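I call the arm Gadard, after my old landlord, who was also slow and loved a clean worktop. Tuesday was its service day. I'd got two hours before Skunard wanted it wiping again, and the wrist had been clicking since breakfast.

So I put the kettle on, ran joint five back and forth, and listened with my ear practically on the casing (don't do that). Click. I nipped up the two bolts on the bracket, set the grip force down from 200 to 147 and gave it its wiping wad to hold.

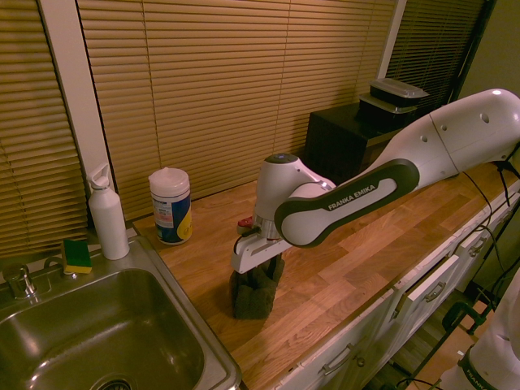

Click! Still there, the little beast. I rang the helpdesk at Diltard and a very cheerful woman asked whether I'd got my keys in my top pocket.

I had. They'd been knocking on the counter every time I leaned in. I thanked her, put them in my coat and wrote "bolts tightened" in the log.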